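How to Set Up Disk Space Alerts on a Linux Server

Posted by Myung-ja Byun, Sep 26, 2020

A full disk will take down a server faster than almost anything else. Databases stop writing, mail queues back up, and sometimes you can't even log in to fix it. These steps set up a small script that checks disk use and sends mail before you get there. You need root access and a working mail command.

Step 1. See what you have

Log in and run:

df -h

Look at the Use% column and the mount points on the right. On our file server, denton, the ones that matter are /, /var and /home. Skip anything listed as tmpfs.

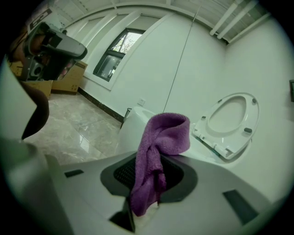
Write down the mount points you want to watch. If /var is on its own partition, put it first. Logs live there and it fills up before the others on most machines.

Step 2. Write the script

Create a file called /usr/local/bin/diskcheck.sh with these lines:

#!/bin/bash
LIMIT=90
for m in / /var /home; do
use=$(df -P "$m" | awk 'NR==2 {print $5}' | tr -d '%')
if [ "$use" -ge "$LIMIT" ]; then
echo "$m is at $use percent on $(hostname)" | mail -s "Disk alert" root
fi
done

Change the mount points to match your own list. The -P option keeps each file system on one line. Without it, long device names can wrap and awk picks up the wrong field.

Make the file executable:

chmod 755 /usr/local/bin/diskcheck.sh
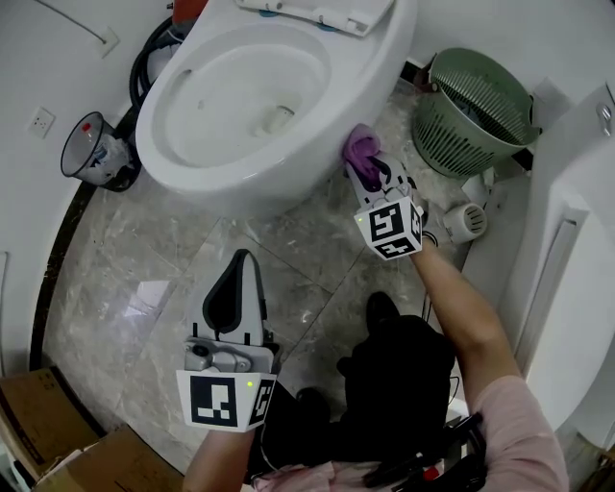 Step 3. Test it

Set LIMIT to 2 and run the script by hand. You should get one message for each mount point at or over that number. If nothing shows up, check the mail log. On Debian systems it is usually /var/log/mail.log. On niler the script was fine, but root's mail had no alias and was piling up in a local mailbox. Add a line to /etc/aliases and run newaliases.

Put LIMIT back to 90 when you are done.

Step 4. Schedule it

Open root's crontab with crontab -e and add:

*/10 * * * * /usr/local/bin/diskcheck.sh

That runs the check every 10 minutes. You will get a message on every run until the space is cleared. If that is too much mail, change it to once an hour.

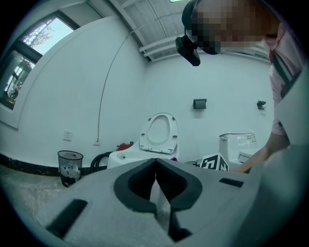 Step 5. Find what is using the space

When an alert comes in, start at the mount point it names:

du -xh --max-depth=1 /var | sort -h

The biggest directories are at the bottom. Move into the largest one and run it again from there. Back in March this led us to 416 old core dumps under /var/crash on farine.

If df says the disk is full and du doesn't agree, a process is probably holding a deleted file open. Run lsof +L1 to find it, then restart that service.

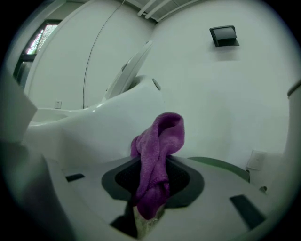 Purple cloth, close up

Inodes can run out too, even with plenty of free space. Check them with df -i. A mail spool or session directory full of tiny files is the usual cause.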